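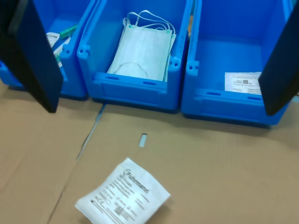

Rolia Bins: sorting small supplies

Welcome! Rolia Bins is a collection of short recordings about one humble job: putting small supplies into open-fronted blue bins and getting them out again. Face masks are my favorite part of it. They are light, they bend, and the ear loops tangle with everything — you could spend a whole afternoon on one stack and still find a new way for it to lean.

What's inside

1146 recordings for training
3 folders: masks, packets, mixed
A notes file for each folder, in plain text

The bins

Blue plastic, open at the front, with a raised rim. They sit side by side on a cardboard sheet, and the low front lip leaves the contents easy to reach. Masks stand upright against the rear wall, loops wherever they happen to fall. I tried laying them flat early on and much prefer them standing!

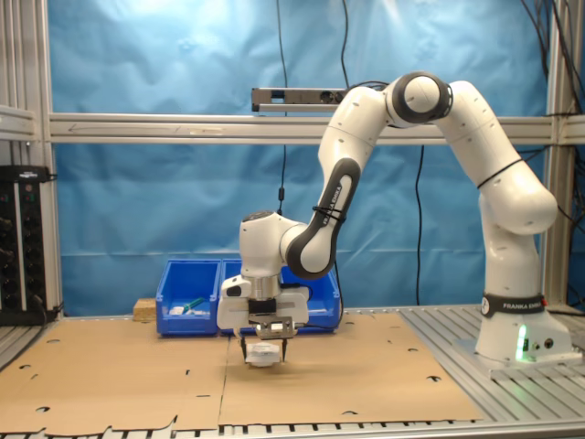
Packets go in at an angle too, and the same habit works well for them. If you are setting up your own row of bins, start with two, get comfortable with the spacing, then add a third. Leave the cardboard down while you work, as small white things are much easier to spot against light brown than against bare metal.

Folder notes

masks: pleated masks with ear loops, added one at a time
packets: flat white packets, some stacked and some single
mixed: a bit of everything, and the most fun to browse

Known gaps

The mixed folder is thin on packets. A few notes files still use the old name, Nyitrai, for what is now the mixed folder. More recordings are coming, with a target of 2000.

Changes

23rd May — folder names tidied up, duplicate notes removed.

Contact

Questions, corrections and stories about your own bins are all very welcome. Write to Xinyi Jia at Drendard, and please mention the folder name in your message.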